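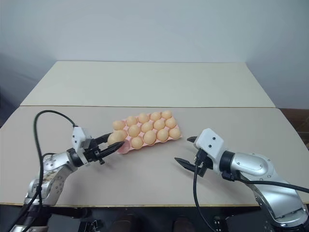
Page 5 of 21

Thread: Kastska open day, worth the drive?

gumboot_ted
Went to the Kastska open day on Saturday, March 13, 2021. Paid for parking, queued for a sausage, then stood behind a rope watching two arms and a pink tray of eggs. One arm has the egg, the other hangs about with its gripper open. My nephew loved it. I kept thinking my nan could do a tray while yelling at the dog.

Jatutari_fan
Bit harsh. Eggs are hard to grip. Too firm and you're wearing it, too soft and it drops. I'd rather see that than another arm waving a flag.

gumboot_ted
Sure, but they're all the same size and colour, and the table's bare apart from the tray. Give it a carton from my chooks, with the muck and the odd pullet egg, and then I'll clap.

wet_sump
What's the price on a pair? The bloke at the desk told me 4,000 a month on lease and then changed the subject when I asked about servicing.

henhouse343
We pack eggs for a living, small shed out past Mohammed. Speed is the whole game. I asked how many trays an hour and got a brochure. The Wukum people at the August field day at least had a number, even if I didn't believe it.

Jatutari_fan
It's a demo, not a packing line. No one there claimed it was.

henhouse343
The banner did. "Ready for your shed." I read it twice.

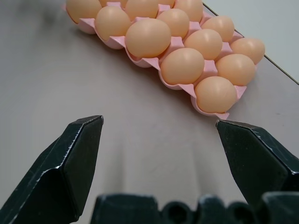 Close view from down at the gripper, eggs in the tray.

wet_sump
Look at the scuffs on those fingers. Metal on shell, would you trust that all day? I'd want some sort of soft pad.

Jatutari_fan
Scuffs mean it gets used. My pliers look worse.

wet_sump
Your pliers don't pick up eggs.

gumboot_ted
Did anyone stay for the afternoon session? We left after lunch, the kid was cooked.

henhouse343
I did. Same routine and same brochure. I'd go again if they let people bring their own eggs, and I've emailed to ask. No reply so far.

wet_sump
Post it here if you get one. I want the servicing price too.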